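Search this site Enter product or keyword Go

Category: Help and Manuals > Children's Storage > Small Bookcases

BODA TWO-SHELF BOOKCASE
Section 4: Placing, loading and rearranging

This section applies once the bookcase has been assembled as set out in Section 3 and all fixings have been checked. It covers the Boda two-shelf unit in all colours, including the yellow version with the pink upper shelf. For the Grivomow wall rack, see the separate sheet.

4.1 Before loading

1. Stand the bookcase on a flat, level surface. It may be used on the floor or on a sturdy table.
2. Push the unit back until it meets the wall. Check that it does not rock when pressed lightly at each top corner.
3. If the unit rocks, loosen the base fixings by half a turn, press the unit down square and tighten again.
4. Wipe both shelves with a dry cloth. Do not use solvent cleaners or polish on the coloured surfaces.
5. Clear the area in front of the unit to a depth of at least 38 cm.

CAUTION: If the bookcase is placed on a table, the table must be deeper than the unit. No part of the base may overhang the edge.

4.2 Loading the shelves

1. Sort the books by size and weight before starting.
2. Load the lower shelf first. Large or heavy books belong here.
3. Books on the lower shelf may be stacked flat or stood upright. Where both are used together, put the stack down first and stand the upright books beside it.
4. Load the upper shelf with lighter paperbacks. Place each book with its lower edge fully on the shelf before letting go of it.
5. Hold a single upright book near the top of its outer edge and guide it in slowly. A book left tilted on the upper shelf should be straightened, or laid flat if there is nothing beside it to hold it up.
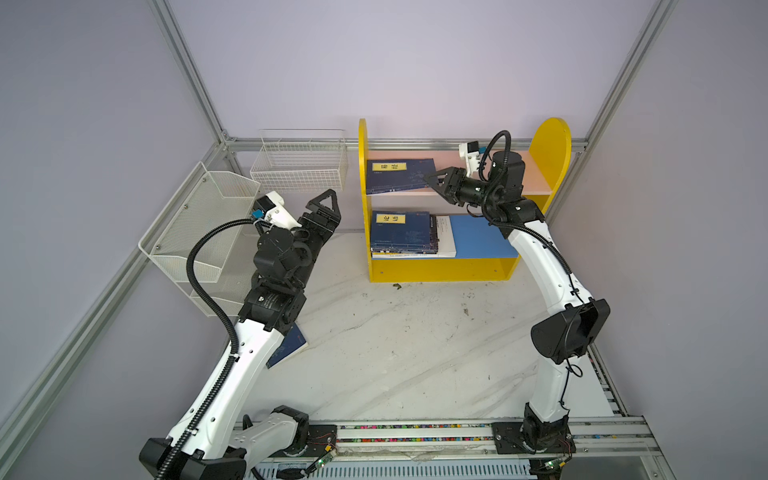 6. Check that no book projects past the front of the shelf by more than a third of its width.
7. Leave a gap of 7 mm or more between the last book and the side panel. Books forced in tightly will mark the covers and strain the panel joints.

NOTE: Maximum load for the upper shelf is 3000 g. Weigh books on a kitchen scale if in doubt. A thin paperback of 200 g or less may be placed on either shelf.

NOTE: Thin books slide more readily than thick ones. If they will not stay upright, fit the Boutros book stop (sold separately) to the lower shelf.

4.3 Taking books out and rearranging

Empty the bookcase before moving it, and whenever the order of the books is to be changed throughout. Swapping single titles on a full shelf is the usual cause of bent corners.

1. Empty the upper shelf first, then the lower.
2. Grip an upright book by the sides near its outer edge and draw it straight forward. Do not hook a finger over the top of the spine.
3. Lift stacked books off from the top. Do not pull a book from the middle of a stack.
4. Lay the books down in front of the unit with their covers facing up, so that titles can be read. Spread them out where there is room. Overlapping is acceptable for a short time if the covers are clean.
5. Do not lay books open and face down.
6. With the shelves clear, check the base rail and side panels for movement. Tighten where needed.
7. Return the books in the order given in 4.2.

CAUTION: Do not lift or slide the unit by the upper shelf. Hold both side panels close to the base.

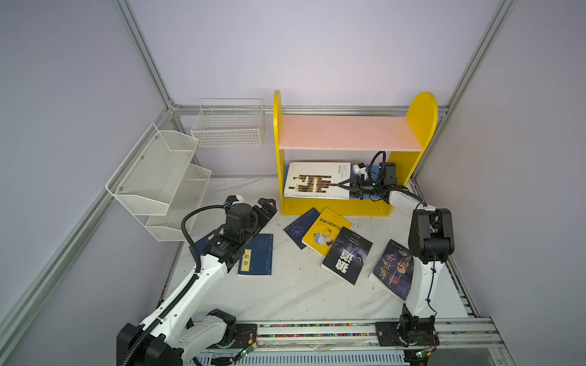 Nellovton wrote in to ask whether step 1 of 4.3 could be reversed, as the big books on the lower shelf are the ones that get changed most often in their house. Would it do any harm to clear those and leave the paperbacks up top?

For a change of one or two books, no. For a full clear-out, keep to the order given. With the lower shelf empty and the upper one loaded, the unit is top-heavy and tips more easily if it is knocked.

4.4 Routine checks

1. Once a month, press each side panel by hand and tighten any fixing that moves.
2. Dust the shelf backs with a soft brush.
3. Replace any cracked fixing cap. Spare caps are in the small bag supplied with the unit.

Continue to Section 5: Taking apart and storing flat.

Related items
Boutros book stop, pair
Grivomow wall rack: fixing sheet
Boda spare caps and fixings
Boda two-shelf bookcase, Section 3: Assembly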